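Teleop vs. hand guiding for wiping demos
Forum: Arm Programming > Learning from Demonstration
6 replies

gridley_b
Posted 15 February 2023
We have a Skirex arm on a fixed stand and I'm trying to teach it to wipe marks off a painted panel. So far I've recorded 70 demos by hand guiding. The policy reaches the panel every time, then hovers or goes to the wrong spot. Should I redo the set with remote control before I waste another week?

moth_and_lathe
What does the wrist camera see when you hand guide? If your forearm is in view for half the demo, the policy learns from your forearm. I switched to a leader arm for that reason and didn't go back.

gridley_b
My sleeve is in a lot of them, yes. I tried a short remote session this morning with the Rokska controller. Wrist view on the approach, gripper open to the lower right:

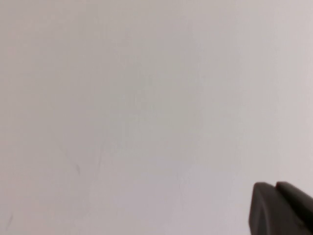 The approach is slow because I have no feel for the distance. By hand I know when I'm touching. With the controller I stop short, look at the side camera, then creep in. Those pauses end up in the data.

pell47
Cut the pauses. Anything where the joints don't move for 2 seconds, drop it. We did that at Ramasamy and the hovering mostly went away.

moth_and_lathe
I'd be careful with that. If the pause is where the operator decides something, you remove the frames just before the decision. Practice until you don't pause. Took me an afternoon.

pell47
Disagree. An afternoon of practice doesn't give you force feedback. On a blank light surface there is nothing for depth to grab onto, and the operator has the same problem as the network.

tannerline
Both of you are skipping the marks. They're faint and small. What resolution goes into the policy? If you shrink to the default in Zestance, a mark like that is gone and the arm has nothing to aim at. Hand or remote won't matter.

gridley_b
It was the default. I'll rerun the training at full width on the same 70 demos and leave the rest alone. Demo 71 will be remote if that doesn't help.

tannerline
Drop the batch size or you'll run out of memory. I stop at 4000 steps for a first look.

moth_and_lathe
Still say get the sleeve out of there. Post the side camera view when you have a run.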